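Urkorari: rail corridor inspection flight logs

Readme for the public release, 22 Jul 2018
Maintained by Sioned Eynon

Hello, and thanks for taking an interest in a fairly unglamorous pile of flight logs! Urkorari is a collection of records from small unmanned aircraft flown along freight rail lines, mostly looking at ballast, fencing, culverts and the vegetation creeping in from either side. I started tidying it up for my own use, then a few people asked for copies, and after the fourth email with a zip file attached it seemed kinder to everyone to put it in one place with some notes.

What you get

There are 1,392 flights in this release, each in its own folder. A folder holds the flight log itself (position, altitude, airspeed, battery voltage, link quality), the inspection notes typed up by the crew afterwards, and a small weather file copied from whichever ground station was nearest. Flights are grouped by line section, and there are 105 sections altogether, numbered from the eastern end of the corridor. The numbering skips in a couple of places where sections were merged. I've left the gaps alone so that the numbers still match the old paper maps, which some of us are rather attached to.

The aircraft

Two airframes were used. The Bernik is a fixed-wing machine with a catapult launch, happy to plod along beside the track for as long as the battery holds out, and it flew most of the long straight sections. The Valero is a multirotor and did the bridges, cuttings and anything near a signal box. Look at the airframe field in the header before comparing two flights, as the Valero logs at a higher rate and its altitude comes from a different sensor. I lost a whole afternoon to that one and would love to spare you the same.

Ground control ran on the Dafis software throughout, apart from the earliest flights, where the crew used a plain spreadsheet and a good deal of patience. Those early logs have been converted to the same column layout, and any column that didn't exist at the time is blank. A blank means there was no reading. It doesn't mean zero, so please be careful if your tools like to fill things in for you.
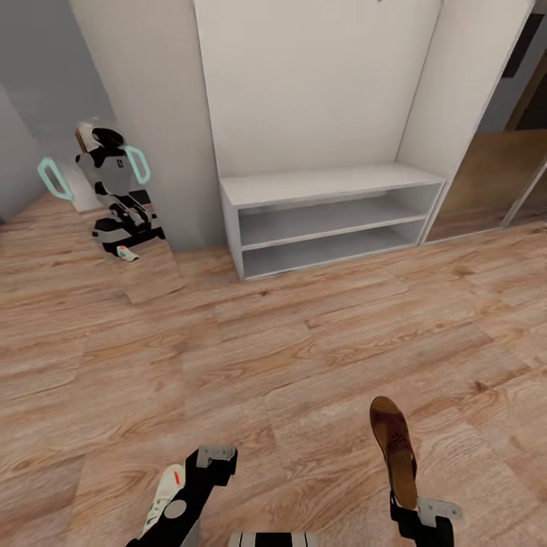
Times are all in local time, with the offset in the header, and distances are in metres measured along the centre line of the track. Airspeed is in metres per second. The crew notes are exactly as typed, spelling and all, so you'll find "culvert" written in several inventive ways, and searching for "culv" will get you most of them.

Known problems

The worst of it is in the link quality column. On 35 flights the antenna on the ground mast was mounted facing the wrong way, and the values are far lower than they ought to be. These are marked with the word "mast" in the remarks field, and I'd leave them out of anything to do with radio range. The rest of the data from those flights is perfectly good.

Another 3 flights stop partway through the log. The aircraft came home safely each time (I was there for one of them, holding a thermos and trying to look calm), but the memory card filled up. They're kept in for completeness, and the notes are still worth reading.

Battery voltage on the Bernik drifts a little on cold mornings. I haven't corrected for it. If you come up with a sensible correction, do send it along and I'll happily add it with your name on it.

Getting started

Unpack the archive somewhere with plenty of room, open sections.csv first, and pick a section with flights from both aircraft if you'd like a feel for how they differ. The columns are explained in columns.txt, in the same order they appear in the logs.

Using and sharing

You're welcome to use the logs for research, teaching or plain curiosity. Please credit Urkorari, mention the release date, and keep this readme with any copies you pass on. Landholders' names and gate codes were removed from the crew notes before release. If you spot one I've missed, write to me before you do anything else and I'll put up a corrected copy as quickly as I can.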